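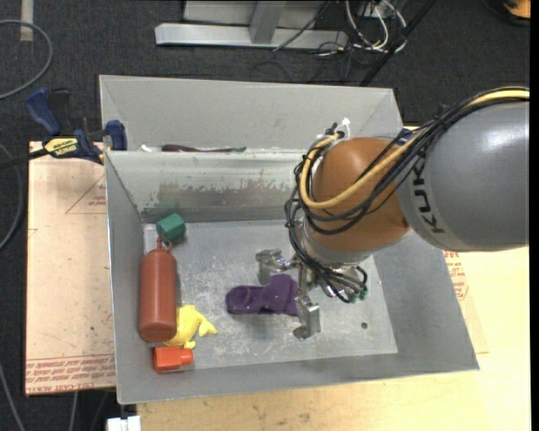 USER GUIDE > SECTION 4: FACIAL CLEANSING

Grotidance facial cleansing brush
Using the brush and caring for the heads

4.1 Before first use

The handle leaves the factory part charged. Charge it fully on the Bemside stand before the first session. The ring light pulses while charging and stays lit when the battery is full.

Test the brush on a small patch of skin below the jaw, using the sensitive head on the low setting. Wait until the following day. If the patch is red, sore or raised, do not use the brush on the face.

CAUTION: Do not use on broken skin, open spots, cold sores, sunburn or active eczema. If you are using a prescribed acne cream or tablet, ask your doctor or pharmacist before starting.

4.2 Choosing a head

Two heads are supplied. A third is sold separately.

Sensitive (white collar): dry, thin or easily reddened skin. Fit this head first, whatever your skin type.

Daily (blue collar): normal, combination and oily skin.

Trullotance (grey collar, sold separately): back, shoulders and upper arms. This head has stiffer bristles and must not be used on the face or neck.

4.3 Fitting a head

1. Switch the handle off and take it off the stand.
2. Line up the notch on the collar with the dot on the handle.
3. Push the head down and turn it clockwise until it clicks.
4. Pull gently. If the head moves, remove it and repeat steps 2 and 3.

To remove a head, turn it anticlockwise and lift. Do not lever it off with a knife or nail file — the drive pin will bend and the handle cannot then be repaired.

4.4 Cleansing the face

1. Remove eye make-up by hand.
2. Wet the face and the bristles with lukewarm water.
3. Apply a small amount of gel or cream cleanser to the face. Yap face wash, included as a sachet in the starter box, is suitable.
4. Rest the bristles on the forehead and press the power button once for low, twice for high.
5. Move the brush in small circles. Allow 20 seconds for the forehead, 20 seconds for the nose and chin together, and 11 seconds for each cheek. The handle gives a short buzz when it is time to change area.
6. Lift the brush away when it stops. Do not restart it for a second pass.
7. Rinse the face and pat dry. Apply moisturiser as usual.

Do not press hard. If the bristles splay flat the motor slows down and the ring light turns amber. Ease off until it turns white again.

Keep the brush clear of the eyelids and the skin directly under the eyes. Tie back long hair.

NOTE: Do not use scrubs, clay masks or any product containing grains or beads with the brush. Oils and cleansing balms clog the collar and are not recommended.

4.5 How often

First week: every other evening, low setting only.

After the first week: once a day, in the evening. Oily skin may be cleansed morning and evening if there is no soreness.

On days when you shave, wax or use an acid toner, leave the brush out. Some tightness is normal in the first few days. If it lasts around 8 days or more, go back to every other evening or stop.

4.6 Cleaning and storage

After each use, rinse the head under the tap with the motor running, then switch off and shake out the water. Stand the handle upright with the head uncovered. The travel cap is for dry heads only.

Once a week:

1. Remove the head.
2. Wash the bristles in warm water with a drop of mild soap.
3. Wipe the inside of the collar and the top of the handle with a damp cloth.
4. Leave the head to dry bristles down on a clean towel before refitting.

Do not boil the heads, put them in a dishwasher or soak them in bleach. The handle may be rinsed but must not be left under water. The Bemside stand is not waterproof — keep it away from the basin and unplug it before wiping.

4.7 Replacing heads and battery life

Replace the head every three months, or sooner if the bristles are bent or discoloured. Heads should not be shared.

The battery is rated for 1000 charges and is not user-replaceable. For disposal, see Section 7.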